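A Friday on the Sernberg line

The bus to Karkthorpe leaves at 8 in the morning, which the organisers described as a civilised hour, and the border post came into view a little before lunch. I had signed up for the September open day at the Sernberg crossing expecting barbed wire and speeches. We got a car park, a visitor hut and a laminated map with the disputed part coloured in two shades of green, so that neither side could complain about being given the worse colour.

The dispute, for those who have been lucky enough to avoid it, concerns a strip of upland grazing called the Nullel. It covers 412 hectares, contains one road and has been claimed by both governments for as long as either has kept a filing cabinet. The treaty says the border follows the stream. The stream has moved twice. One side holds that the border moved with it, the other that it stayed where it was, and each has changed its mind whenever the water went the other way.

Our guide, a liaison officer with very clean boots, walked us up to marker 922. It is a stone post about as high as my knee. He explained that soldiers from the two sides meet here every morning, exchange a written protest each and go back down the hill. The protests are numbered. I asked whether anyone reads them and was told that they are acknowledged.

We were then shown the road. Last spring's trouble began when a work crew turned up to widen it, and for several weeks there were tents on both verges and ministers on every channel. The widened part runs for 4 metres. You could lie down in it twice, if the officer would let you, and he would not.

The Sarmiento Room, back at the hut, is where the talks were held. It has a long table, flags at either end and a clock set to a time halfway between the two capitals, so it is wrong for everybody. Over sixty meetings have taken place in it. The joint statement from the last one is on the wall, and says that both parties agreed on the value of agreeing.

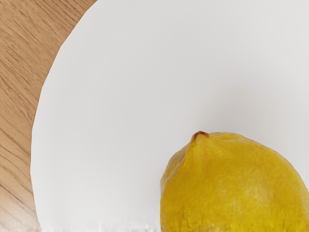
Lunch was included in the ticket, and during it a retired couple from the bus had the argument all over again, he for the old stream and she for the new one. They had stopped speaking by the time we were called for the afternoon talk on grazing permits.

The herders, I learned there, hold papers from both governments and show whichever is asked for. Their cattle cross when they like. A woman behind me wanted to know who would collect the tax on the milk, and the officer said that this was under discussion.

The bus back was late. It had been held at the checkpoint while someone looked for the right stamp.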